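Paid participants wanted: household task recording, Uvia 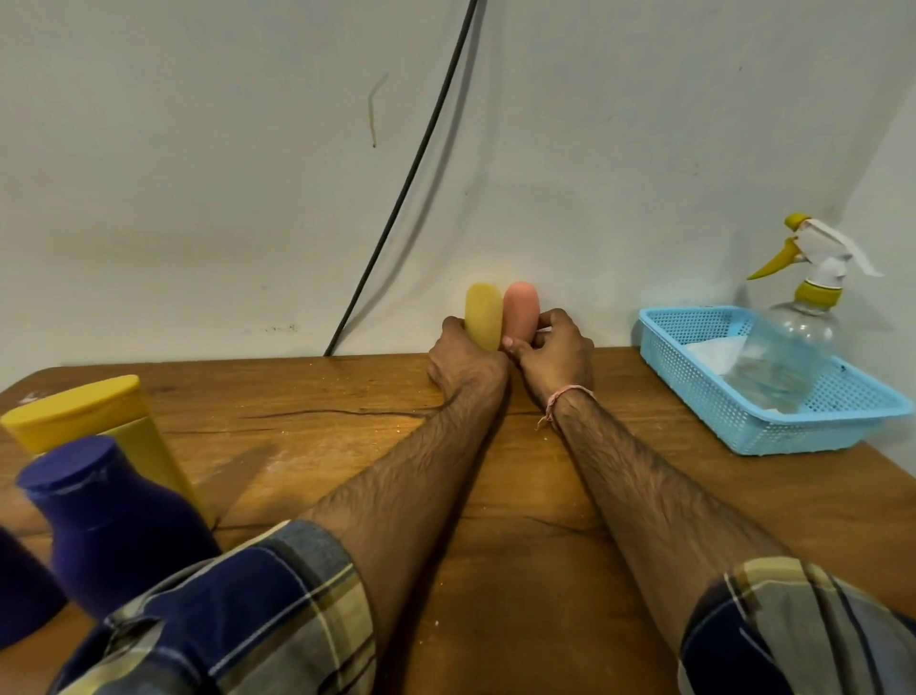
Baysal is looking for 14 people to record everyday tabletop tasks from July. The recordings are used as examples for Uvlow, a system that learns to handle household items.

You will wear a small head camera and sort, move and line up bottles, cloths, baskets and similar things. Sessions last 2 hours, with a break halfway. We have 761 recordings so far and need more variety in how people use both hands.

You should be 18 or over and able to stand at a table for a full session. Left-handed people are especially welcome. No experience needed – we show you each task first. Faces are not recorded.

To apply, write to Nazmiye Oral at the Uvia office with the times you are free. Questions about pay go to Kaan Erdem.

Posted April 2026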